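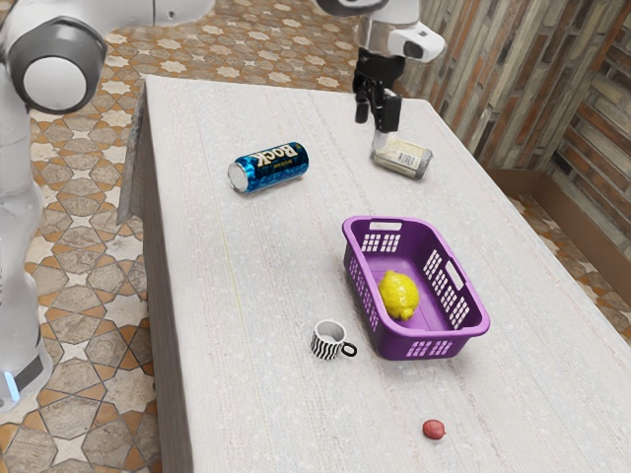
12/01/2023 – Hasdale glaze tests, second batch. The satin white finally came out of the kiln the way I wanted! I've been chasing this since February and I kept opening the lid this morning just to look at it again. Color target for the next round is a pale, speckled white-gray like the tabletop under the arm, only with the specks a bit warmer and softer at the edges. Zdislava Štěpánek thinks coarse ilmenite will do it, sieved twice and stirred in last. I'd try granular rutile too, but one change at a time.

Tile 23 is the keeper – no pinholes, no crawling at the rim, and it breaks beautifully over the texture. Tile 5 ran onto the shelf (my fault, three coats at the foot). Scraped and rewashed. 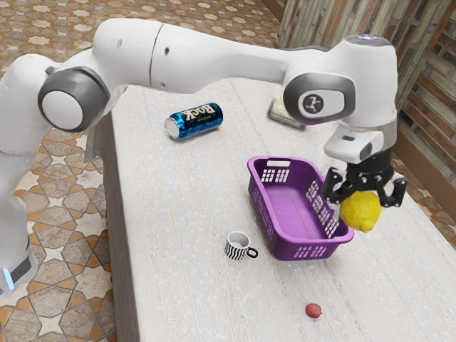 For the ilmenite tiles: same Vurnitar base, 2 coats dipped, a quick count of three each. Mixed 1,652 g dry this afternoon and it's slaking overnight in the lidded bucket by the sink. Please don't add water to it, I want to check the gravity first.

Also want to see this glaze on the Noneck bottles, those long shoulders would show off the break so well. Zdislava has bisqued ones on the lower rack and says I can take a couple.

Still to do: order cones, label the Wuyts clay bags, find the good sieve.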